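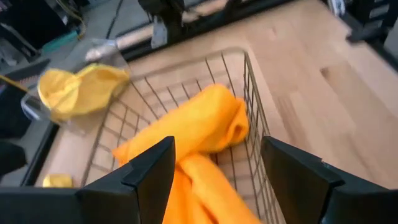 20. September 2020

Heute habe ich endlich die Quitten von der Nachbarin geholt. Sie hat mir schon im Februar gesagt, dass ich im Herbst kommen darf, aber ich dachte, sie hat es vergessen. Der Weg nach Dimberg ist mit dem Fahrrad steil, und auf der Rückfahrt musste ich zweimal absteigen und schieben. 4 Kilo sind mehr, als man glaubt.

Beim Kochen habe ich wieder gemerkt, wie viele Wörter mir in der Küche fehlen. Ich wusste nicht, wie man den feinen Pelz auf der Schale nennt. Im Wörterbuch steht "Flaum". Ein schönes Wort, ich habe es mehrmals laut gesagt. Bei uns zu Hause hat meine Großmutter die Früchte nur mit einem Tuch abgerieben und dazu gesungen, ein Wort brauchte sie dafür nicht.

Das Gelee ist noch zu flüssig. Im Rezept steht, man soll 50 Minuten kochen, ich habe nach 73 Minuten aufgehört, weil es schon sehr dunkel war. Vielleicht wird es über Nacht fester. Wenn nicht, nehme ich es für den Tee.

Am Abend habe ich den Brief an die Hausverwaltung Drirnen geschrieben, wegen der Heizung. Drei Mal habe ich den ersten Satz geändert. "Ich bitte Sie höflich" oder "Ich möchte Sie höflich bitten"? Ich habe das zweite genommen und bin noch nicht sicher.

Draußen riecht es nach Regen. Morgen muss ich früh aufstehen und vorher noch den Brief einwerfen.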